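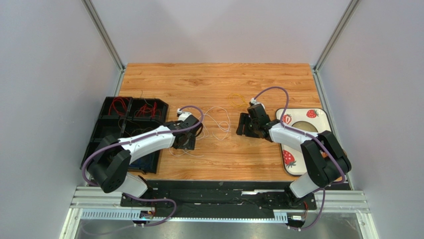 4.2 Does sorting at the bench save time?

The claim that small repair shops lose most of their day to looking for parts has been repeated so often that few papers bother to source it. We traced it through the trade literature and found one survey, by Thibodeaux, in which owners were asked to guess. Guesses are not measurements, and owners have reasons to blame the bench before they blame the schedule.

Our own records come from 3 shops in Clerstead, which logged 806 jobs between them. Of these, 550 had start and finish times complete enough to use. The rest were dropped, and we do not assume they were dropped at random. Matlala has argued that rushed jobs are the ones most likely to go unlogged, and if he is right our figures flatter everyone.

Figure 2. A compartment tray at the left of a wooden tabletop, with tangled red wires in the upper compartments.

Compartment storage is usually credited with shortening the search for small stock such as hookup wire. The Rarkell handbook treats this as settled. We are less sure. A compartment tells a worker where a kind of part should be, but it says little about how long it takes to get one piece free of the others — and the handbook's timings stop once the hand reaches the tray. Zoubi and Mok timed the whole task and reported a much smaller gain, though their sample was students and the parts were new.

The logs do show shorter jobs at Oosthuizen after the shop changed its storage. They also show that the shop stopped taking radio repairs in the same month. Kekana, who reviewed an earlier draft, thought the two effects could be pulled apart by comparing job types. We tried, and the remaining groups were too small to support a claim in either direction.

We therefore report no estimate of time saved. Readers who want one will find it in the Pemari brochure, without a method section.

Last updated: Sat 16 November
Shares 3 | Comments 2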